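Flellano Returns in May With 9 Celebrity Pairs

HONPORT - Rudeck Television has confirmed that its celebrity ballroom series Flellano will return in May with nine new pairs and a longer live final.

The new season moves to the Jitpraphai Theater, where 40 dancers auditioned for the professional roles. Two past winners will come back as guest judges.

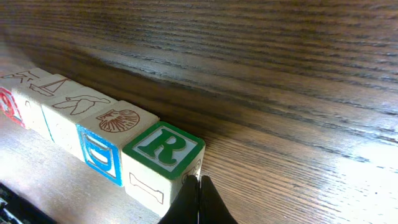 Host Georges Sleiman returns for the full run. "The pairs get more rehearsal time this year, and viewers asked for that," Sleiman said. "They wanted harder routines - and they will see them from the first show."

Executive producer Tahsin Matubbar said the live final will run 50 minutes longer than last season's. Each of the remaining pairs will perform a new routine and repeat one chosen by viewers.

Voting opens when the first pair takes the floor and closes at 9 p.m. Results will be read at the end of each show. The full cast list will be released before rehearsals begin. 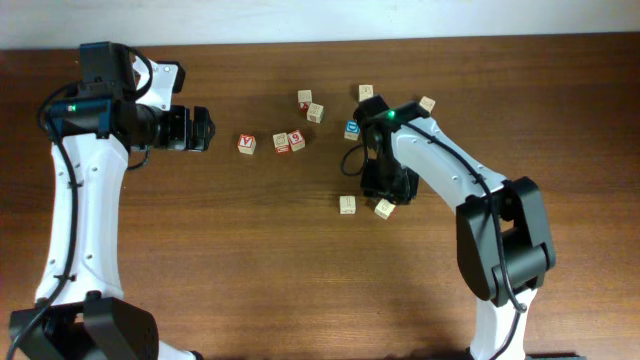
Tickets and Press

Studio tickets are free and limited to two per household. Press requests should go to the Rudeck publicity office in Honport.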